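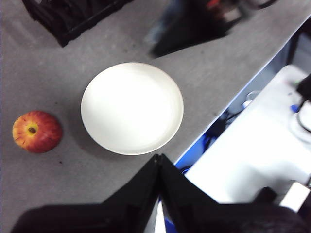
*Fig. 1. An apple and an empty white bowl.*

**Comparative Politics, Unit 8: How coalitions fall apart**
Notes by Beril Oral, updated April 30, 2026

Last time we left the Drornura assembly with its 174 seats and no party anywhere near the 88 it takes to govern. Now comes my favourite part of the whole course — what happens once the deal is signed and everyone has to live with it!

**Confidence and supply**

A small party can back the government on budgets and confidence votes without taking any ministries. It keeps its freedom on everything else. Compare this with full coalition, where ministers share the blame for every decision the cabinet makes (collective responsibility, see Unit 3).

**The Prarkby walkout**

This is a wonderful case and I could talk about it all afternoon. The Erdem cabinet had a majority of 2. In August the junior partner, Evo, pulled out over the Prarkby harbour bill, and the prime minister had to choose:

- carry on as a minority and bargain bill by bill
- call a confidence vote and risk losing it
- ask for an early election

Erdem went for the first. Look closely at the harbour bill itself, which passed with opposition votes after Evo had left over it — so what did Evo gain by going? Read their resignation letter before you decide, especially the second page.

**Terms to know**

*Caretaker government*: stays in office until a new one is sworn in, and by custom avoids big new policies.

*Constructive vote of no confidence*: the assembly must name a successor in the same vote.

**For the seminar**

Bring one page arguing for or against Erdem's choice. Strong opinions very welcome, with references please.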